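Danisia Workspace Group
Minutes of the August meeting, Pellenport office, second floor

Present: facilities, IT support, purchasing, one representative from each desk row
Apologies: Stolutville site
Start: 2:00 p.m.

1. Minutes of the previous meeting

Accepted with one correction. Under item 4, "wall sockets" should read "floor sockets." The wall sockets were tested in the spring and are not part of the current work.

2. Monitors and desks

IT support reported on the change to curved monitors in the shared room. The order with Chowdhury covers 12 units. Of these, 7 have been delivered and checked, and the rest are due with the next shipment. One delivered unit has a loose stand joint and will be exchanged under warranty.

Desk rows A and B asked whether the curved monitors could be put on arms. Purchasing has a price for clamp arms but the desk tops in row B have a rear lip that the clamp does not clear. Facilities will measure the lip and report the depth. Until then all units stay on the stands supplied.

Row C reported glare on the screens in the late afternoon. The blinds on that side do not close fully. Two slats are bent and the cord lock slips. Facilities to repair or replace.

The group discussed screen height. Several people work both standing and seated at the same desk, and the supplied stands do not go high enough for standing use. No decision was made. The point is carried over to the next meeting, when the arm measurements will be available.

Agreed: the default screen saver is to be switched off on shared machines and replaced by a 7-minute display sleep.

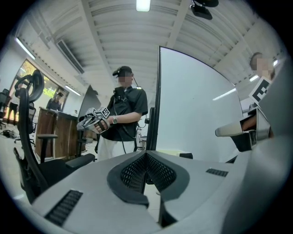

3. Floor space and cables

The walking space between the desk rows was reviewed. People stand and move about in the room with equipment in hand, and the present spacing was set for seated work only. Facilities proposed moving row C back toward the windows. This requires 3 floor sockets to be relocated. Chowdhury has been asked to quote for the electrical work separately from the monitor order.

Cables crossing open floor are to be run under flat covers. Covers in stock are 60 inches long and can be joined. Rows with leftover power strips should return them to the supply closet, with the plug end taped if the strip has failed its test.

Coats and bags are to go on the hooks by the door. Chair backs in row A have been catching on bag straps.

4. Requests from Stolutville

Stolutville asked by e-mail for the old flat monitors. Purchasing will confirm which have working power supplies before they are packed. Original boxes were not kept. Facilities will look for suitable cartons.

5. Actions

Facilities: measure rear lip, row B. Repair blinds, row C. Find cartons.
IT support: return unit with loose stand joint. Change sleep setting.
Purchasing: obtain electrical quote. Test list for Stolutville.

6. Other business

The supply closet key has been moved to the front desk and must be signed for.

Meeting closed at 3:00 p.m.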